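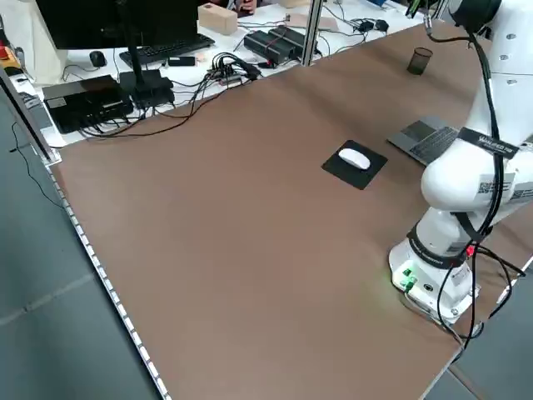
Groundwater monitoring along the Brinenska valley
Progress report, second reporting period
Submitted 12/30/23

1. Status against the work plan

Work packages 1 and 2 are complete. Work package 3 (quarterly sampling) is on schedule. Work package 4 (flow model) is behind by one stage, for the reasons given in section 4. No change to the end date of the grant is requested.

The network now consists of 30 observation wells on the valley floor and lower terrace. All of them have been surveyed to the same vertical datum, and the datum correction has been applied to the older records as well. Anyone holding the levels issued with the first report should replace them, as the wells on the Achterberg side were listed too high in that release.

2. Water levels

Loggers were set to record every hour. In the upper valley the water table followed the usual pattern, with the lowest levels in early fall and a slow rise after that. The lower terrace did not recover at the same rate. Levels there stayed flat through October and only began to move when the river stage came up.

We do not yet attribute the flat period to pumping. The abstraction returns from the Faneo works have been received for the first half of the period only, and the missing half covers the weeks that matter. A second request has been sent. Until the returns arrive, the terrace hydrographs should be read as provisional.

Manual dip readings were taken at each site visit to check the loggers. Agreement was within tolerance at all wells except W-14 and W-22. The logger at W-14 had slipped on its cable and the record was shifted back using the dips before and after. W-22 showed steady drift, so the sensor was replaced and its data for the period have been flagged and left out of the contour maps.

3. Water quality

A total of 186 samples were collected and sent for major ions, nitrate and electrical conductivity. Charge balance errors were acceptable in all but a small batch from the second round, where alkalinity had been measured too long after collection. Field titration is now done at the wellhead on the same visit.

Conductivity was highest at W-09, beside the old drainage cut, with a reading of 1,052 microsiemens per centimeter. The next round gave 1,002 at the same well. Two readings are not a trend, and the well screen crosses a clay layer that may hold older water. We propose to sample it at two depths in the coming period.

Nitrate remains highest under the cropped land west of the road. Concentrations fall toward the river, which is consistent with the reducing conditions seen in the iron and manganese results. The full tables are in Annex B.

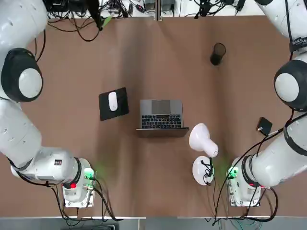
4. Flow model

The steady-state model has been built and runs without convergence problems. Calibration was started with the old level data and had to be repeated after the datum correction. This accounts for most of the delay.

The largest remaining residuals are along the eastern boundary. It was first set as no-flow, following the geological map, but the heads there cannot be matched without some inflow from the slope. A general head boundary gives a better fit. It also adds a parameter that is poorly constrained, and we would prefer to have slug tests from the eastern wells before accepting it. The transient model will not be started until this is settled.

River bed conductance was taken from the earlier Warnow study as a starting value and then adjusted in calibration. The adjusted value is lower, which would fit the fine sediment logged near the weir.

5. Budget

Spending is in line with the plan for staff and laboratory costs. Travel is under plan because site visits were combined with sampling. Equipment is slightly over, owing to the replacement sensor and two new well caps. We ask for approval to cover the difference from the travel line.

6. Next period

Slug tests at the eastern wells.
Depth sampling at W-09.
Remaining two sampling rounds.
Recalibration with the new boundary, followed by the transient model.
Comparison of terrace levels with the complete abstraction returns, if received.

Annexes A (well construction and survey data) and B (laboratory results) are supplied as separate files. The model input files can be provided on request.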